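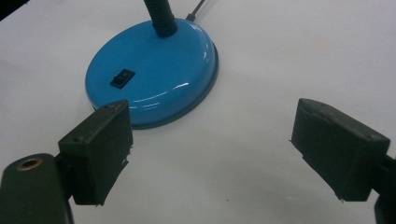 Of the 403 desk lamps the Radebe fund agreed to pay for, all have now been delivered to the study rooms at Doltham, which puts us a month behind plan and slightly under budget. We would have preferred it the other way round, but we will take it. The model is the one in the original application: bright blue base, black gooseneck, rocker switch on top of the base where a tired person can find it. The fund's one objection at the proposal stage was the color. We can report that students do not mind it, and that a glossy blue lamp is harder to lose under paperwork than the beige ones it replaced.

Spending. Lamps and delivery came in under the agreed sum by $700. We ask permission to move this to spare bulbs. The Tremberg annex had no working outlets along its north wall, a fact missing from the floor plan and also from the survey we paid for. The rewiring cost $3,000 and came out of our own maintenance line, so it does not appear in your figures. It appears in ours, in red.

Use. Evening bookings for the study rooms went up in July, normally a dead month. Some of this is the lamps. Some of it is the air conditioning in the main library, which failed on a Thursday and stayed failed. We have not tried to separate the two and would be suspicious of anyone who did.

Problems. We set aside 20 lamps as a reserve and have already dipped into it. Most of the trouble is with necks bent further than a neck should go - the instruction card now says so in larger type. The inventory system, which the college calls Rodent for reasons lost to history, lists every lamp as a chair. A correction has been requested twice.

Next period. Finish labeling the lamps in the annex, order the bulbs if you agree, and collect the old beige lamps from the corridor, where they have become furniture. The final accounts will follow with the receipts attached, including the one that went through the wash.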